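Week 4: Who does the job after the job is automated?

Okay, picking up where we left off. I'd talked about the packing hall at Bokport, where the plan was to hand the small-goods line over to robot arms, and a few of you asked what the 18 packers were supposed to do afterward. Fair question! Part of the answer is teaching. Somebody has to show the machine how a soft, floppy thing gets picked up, and the people who know are the ones who've been doing it for years. So some packers now spend part of a shift working with grippers in their hands, going over the same small move again and again — a pinch, a lift, a strap pulled straight.

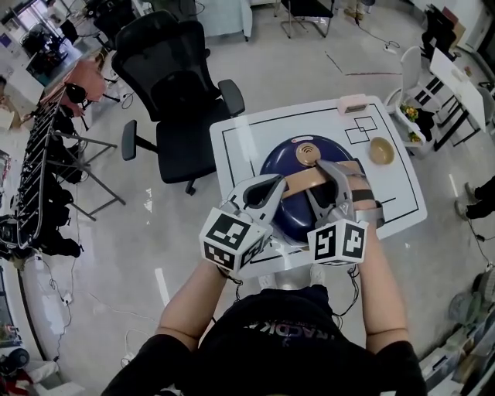

Dušan Vlachou told me he didn't mind the work itself, but that after 11 years of being paid for speed he had no idea what he was being paid for now, and neither did his shift lead. I keep coming back to that. The pay scale at Bokport still counts boxes per hour, and a demonstration isn't a box.

Galanach went another way and wrote a separate job grade before any equipment arrived (it took them nearly 30 meetings, so don't think it was easy).

For next time, read the Galanach agreement, mainly section 4, and bring one question about who owns a recorded skill. Signe Kragh has the spare copies.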